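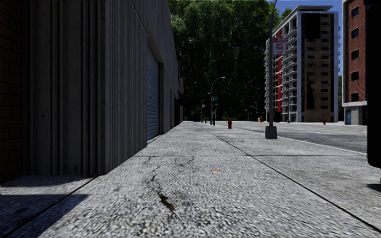 Routing and Sealing Cracks in a Concrete Walk

Scope

This procedure covers non-structural cracks in exterior concrete flatwork: walks, patios, and driveway aprons on grade. It does not cover cracks with a height difference between the two sides, cracks that follow a buried pipe trench, or slabs that rock under foot traffic. Those need lifting or replacement, and a sealant will not hold in them for long.

Choosing the material

Hairline cracks can be left alone or filled with a low-viscosity crack filler. Wider cracks that open and close with the seasons need a flexible sealant. Cement-based patching mortar is rigid and belongs only in spalls and gouges where the surrounding concrete is not moving. Where a crack runs into a spall, do the spall first, let it cure, then cut the crack line through the patch and seal it with the rest.

The steps below assume Prallen self-leveling polyurethane in the large cartridge. The non-sag grade is used on slopes, where the self-leveling grade runs downhill before it skins over.

Tools and supplies

Angle grinder with a crack-chasing blade
Shop vacuum with a fine dust filter
Wire brush and a narrow cold chisel
Closed-cell backer rod, one size larger than the routed width
Caulking gun
Dry silica sand
Respirator, eye protection, hearing protection

Surface and weather

Slab temperature should be above 40 degrees F and rising when the sealant goes in. Take the reading on the slab with a surface thermometer; shaded concrete can be much colder than the air in April. The crack must be dry to full routed depth. After rain, wait at least one full day.

Procedure

1. Brush out the crack and pull any roots. Chip away edges that sound hollow when tapped.

2. Rout the crack to 3/8 inch wide and 3/4 inch deep. Let the blade follow the crack. Straightening the line leaves unsealed branches on either side.

3. Vacuum twice, with a pass of the wire brush in between. Dust on the side walls is the usual cause of adhesion failure.

4. Press in the backer rod so its top sits 3/8 inch below the surface. The rod controls depth and keeps the sealant from bonding to the bottom of the cut. Do not puncture it.

5. Cut the nozzle to 1/4 inch and fill from the bottom up, moving the gun at a steady rate. Stop 1/8 inch below the surface.

6. Broadcast sand over the wet sealant if a matte finish is wanted. Sweep off the excess after cure.

7. Keep foot traffic off for 24 hours and vehicles off for 72.

Existing joints

Control joints and isolation joints are meant to move. Never fill them with mortar. If a crack meets a joint, end the backer rod at the joint and seal the two separately, with the joint done last.

Estimating quantity

At 3/8 inch wide and 1/4 inch of sealant depth, one cubic inch fills 10.7 inches of crack. A 53-foot run takes 60 cubic inches. Add 10 percent for waste. Leif Kvaran's worksheet, which covers other widths, is linked from the materials page.

Inspection

Check the work after the first winter. Pull lightly at the edge of the sealant with a blunt tool. If it lifts from one wall, cut out the loose section, clean both walls, and refill. Fresh polyurethane bonds to sound cured polyurethane without primer if the cut end is clean.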